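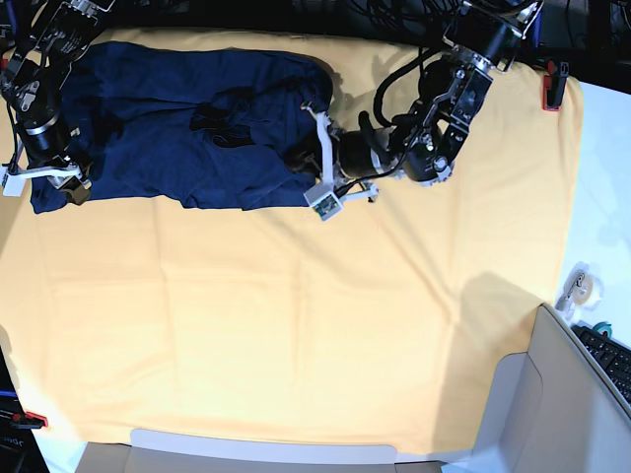
Clothing swap returns to Curnell in September

Jul 16, 2018

The much-loved Curnell clothing swap is coming back to Horkik Hall this September, and if last year is anything to go by (158 of you came through the doors, bless you!), it will be a busy and very friendly morning. Bring clean shirts, sweaters and coats, take home whatever suits you, and stay for coffee.

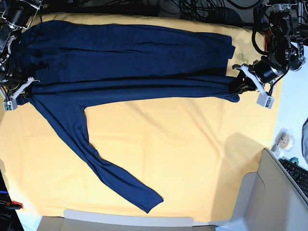

What to bring

Up to 40 pieces per family, please, as the racks hold 300 and fill up fast. Entry is $2, and anything left over goes to the thrift store on Bama Street.
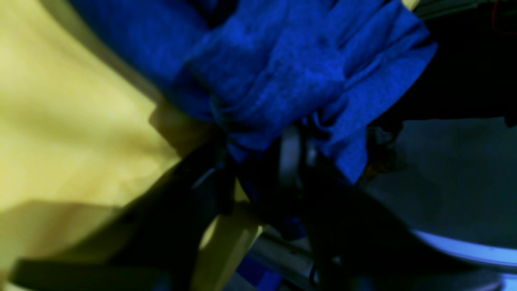 Blue fabric beside a pale yellow cloth.

Doors open at 9, and parking is free behind the Rahimi bakery.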